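Workshop notebook, Ornbridge unit — January, entry 2

Front suspension and ride height on the Comari single-seater. Written in the evening, so please forgive my handwriting if you read the paper copy.
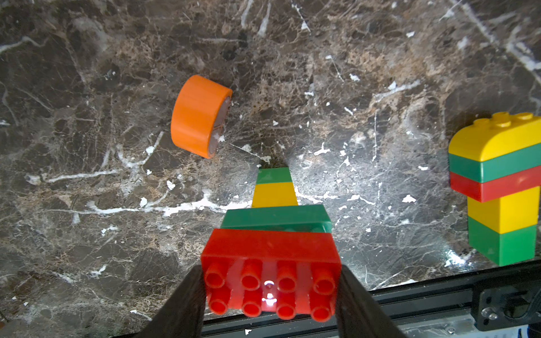
Morning, 8:30

The car came back from Paltberg with the complaint that it pushes wide in the slow corners and then lets go at the rear when the driver lifts. Yamuna Chettiar drove it and wrote two pages for me, very clear. She says the left front feels "late." I did not understand this word at first, but after I put the car on the flat patch I think I know what she means.

Corner weights first. Tires at cold pressure, ballast in the seat, anti-roll bars disconnected at one side. The cross weight was not where we left it in the fall. I checked the scales against each other by changing two pads and got the same result, so I believe the scales.

Then I took the left front damper off. The shaft moves, but there is a small step in rebound near the middle of the travel. You can feel it by hand if you go slowly. If you push fast you feel nothing, and this is how I missed it the last time. My mistake, I signed the sheet.

Damper apart

Oil was dark and smelled burned. The piston band has a scratch along one side. Shim stack measured and laid out in order on paper, with arrows, because I mixed them once before and lost an afternoon. One shim is bent a little. I have no spare in this diameter. Arnardóttir have them on the shelf and will put them in the post with the seals. I ordered for both fronts.

Question for Yamuna: was the car over the high curb at the exit of the chicane on that side? The bump rubber has a mark which I cannot explain from normal running.

After lunch

Engine side, only short. The logger shows 1,977 km on this unit since the rebuild. The gearbox is at 1,750 km, and I would like to open it before the first race and look at the dogs on second and third. Yamuna also wrote that second is slow to engage when hot. Water temperature was 82 degrees on the long run, which I am happy with. Please leave the radiator tape as it is until we test again.

Brake bias cable was stiff. Cleaned, greased, routed a little further from the steering column. Now it turns with two fingers.

Not finished

— Rear toe, I only did a string check and the right side wants a proper look.
— New shims and seals, then dyno both front dampers as a pair, same day, same oil.
— Front ride height again after the dampers are in. Do not use the numbers from this morning, they are with the bad one.
— Nose mounting pin on the right side is worn, still safe for testing but I would not race it.

The left front wheel is off and the upright is hanging on a strap, so please do not lower the car. Keys for the damper cabinet are in the top drawer again.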